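Gisirlow grip fault

The Gisirlow grip fault was a recurring failure of the Gisirlow tidying arm in which the gripper, having picked up a soft object, declined to let go of it. It was first logged in February by the operators of the Clekley household trials and was for a while entered in the records as "user hesitation," although no user was involved in closing the hand.

Background

The arm was built to sort plush toys, towels and other things found lying about a home. Its fingers were closed by a shaft and gear train, and a wrist camera told the controller when to open them. The camera used a very wide lens. In the words of the operating manual, this gave the arm "full awareness of its surroundings," a phrase dropped from the second edition.
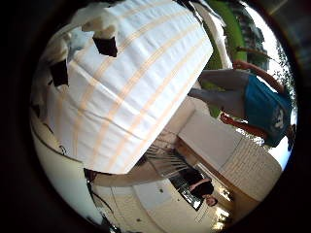

Striped cloth close to the wrist camera, with two people in the background.

The fault appeared when fabric filled most of the camera's view. The controller took the cloth for a work surface, decided that it had already put the object down, and marked the task complete. It then moved on to the next item with the first still in its grip. One trial log credits the arm with putting away 11 towels in a session for which a single towel had been supplied.

Household trials

Test layouts were kept simple, with a few toys spread over a table and an open bin to receive them.
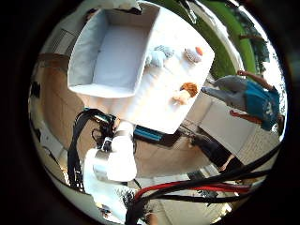 Later sessions added furniture, on the theory that a deep seat would be harder than a flat table. It was. High sides limited the angles from which the wrist could approach, and an arm that believed its hand to be empty would press down for a second toy with the first one underneath. The safety limit on downward force was 30 newtons. It worked as designed, stopping the arm each time and leaving it leaning into the upholstery until someone reset it.
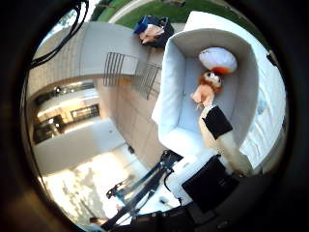

The arm reaching into a white armchair, where a plush doll lies on the seat.

Investigation

Ourania Deligiannis, an engineer at the parts supplier Ruotsalainen, reviewed 2,057 grasp records and published her findings on 7/19/18. She found nothing wrong with the gears, which had been replaced twice by then. The controller had no way to check whether the fingers had opened. It knew only that it had asked them to.
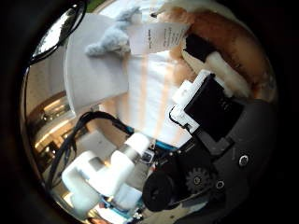 Finger links, gear and circuit boards of the hand, with a gray plush toy on the surface beyond.

The report also noted that the emergency stop cut power to the motors and left the fingers closed. A sleeve or a lock of hair caught in them would have stayed caught. No injuries were recorded, and the manufacturer pointed this out in every later statement.

Correction

A release check, known as the Plurgate patch after the test house that wrote it, compared finger position with the open command before the arm was allowed to travel. A manual release lever was added to the wrist. The patched arm completed 1,000 test drops without a false report, though it took noticeably longer over each one and sometimes opened its hand twice to be sure.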